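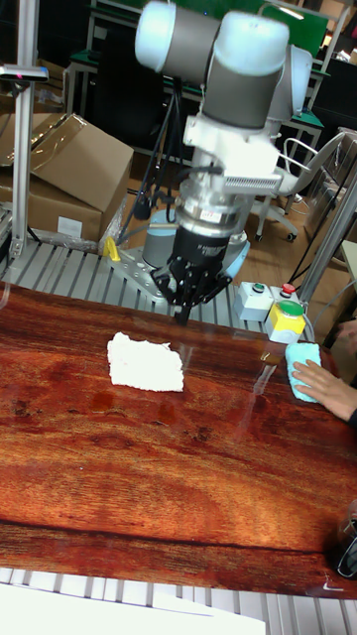
Stop Paying for Clean Episodes

Most groups that gather demonstrations for robot learning pay for them by the episode, and most count an episode only if it ended well. The operator brings the gripper down, takes hold of the object, moves it where the instruction says, and the recording is kept. If the grasp slips, the recording is deleted and the operator starts over. I think this is a bad way to spend operator time, and cloth handling is the task that shows it most plainly.

The argument for keeping only clean episodes is simple. A policy trained by imitation copies what it is shown. Show it a missed grasp and it may learn to miss. This is true as far as it goes. The trouble is that a policy never runs under the conditions of its training set for long. It drifts a little, arrives somewhere the operators never visited, and has no record of what a person would do from there. The deleted recordings were full of such places.

I worked through the logs of a cloth set of 2,000 episodes that our group at Lenoron had contracted out to Nonside. Every episode in it was marked as a success. The trained policy did well when the towel lay the way the operators liked it and poorly otherwise. When the first grasp failed, the arm usually carried on through the rest of the motion holding nothing. It had never seen a second attempt. Nonside had done what the contract asked, and the contract was ours.
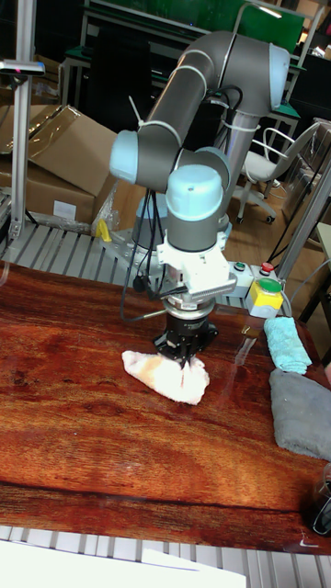
Cloth is awkward because it has no fixed shape. A block can be described by a position and an angle. A towel can be flat, folded, bunched, twisted or half under itself, and each grasp leaves it in a new state that the operator did not choose. A gripper with two fingers takes hold of a very small part of it. The remainder moves as its weight and friction require. An operator who lifts at a corner gets one result, and an operator who lifts an inch inside the corner gets another. Both may be recorded as "pick up towel, success," and the label hides the only part of the episode worth learning.

It follows that the starting state matters more than the number of runs. Amber Hartley, who set up our second collection in May, had her operators reset the cloth by dropping it from above the table. They were not allowed to straighten it. This slowed them down and they complained about it. She also had them record the state of the cloth before each run from a short list of terms, a step I had argued against as a waste of time. I was wrong about that. The list later let us see that two of the states were nearly absent from the set, and we could ask for them by name.
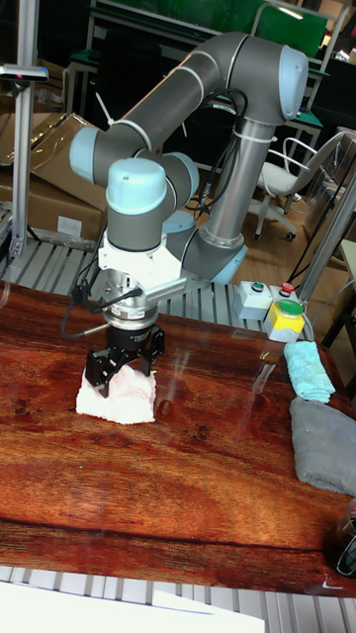 Labeling is the second place where the usual practice falls short. A single outcome at the end of a recording treats the whole run as one event. For cloth, the useful unit is the contact. Someone has to mark when the fingers arrive, when they close, when the fabric starts to carry load, and when it is let go. Fingers pushed down into a crumpled white towel, with the fabric bunched up between and around them, make a hard case for any labeler, as it is difficult to say from one view how much of the cloth would come up with the gripper. We had two people label the same 300 recordings at the contact level, and most of their disagreements fell in moments of this type. I would rather have those disagreements in the file than have them settled by a rule. A training set can carry an "unclear" tag at almost no cost.

The same applies to the other items on the work surface. Some teams clear the table of everything except the target. Their pictures are tidy and their policies are easily confused by a second towel. We leave folded cloths within view and leave them out of the instruction. The operator ignores them, and the policy needs to see them ignored.
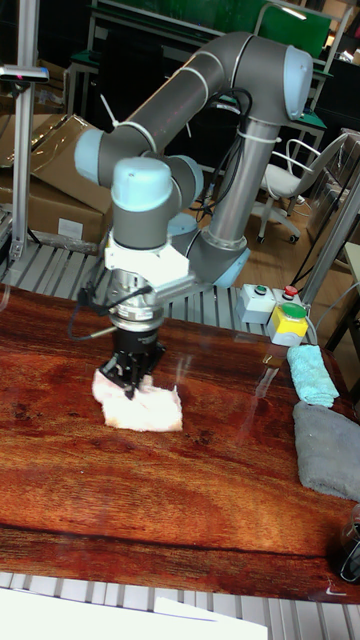

Gripper closed on the white cloth, with the folded blue and gray towels left at the right of the table.

There are fair objections. Failed runs are harder to use than clean ones. They need more labels, and a plain imitation method will not know what to do with them. My proposal is narrower than "keep everything." Keep a failed grasp when the operator goes on to recover from it, mark where the failure ends, and train on the recovery. Store the failures with no recovery separately. They are still useful for training a success detector, and storage is cheap beside an operator's wages.

Cost is the better objection. An operator who must recover in place takes longer per episode than one who may reset. On our bench the difference averaged 15 seconds. A contractor paid by the episode will not accept that, and should not be expected to. Pay by the hour, then, and check the work by coverage of starting states. Lyimo already bills in this way, and Skalludari offered it to us when asked. The hourly invoice is less pleasant to read, and the purchasing department will want to know why the episode count went down by over 10 percent.

They should be told that the count was a poor measure to begin with. Our next order specifies starting states, contact labels and recoveries, and gives no target for successful episodes.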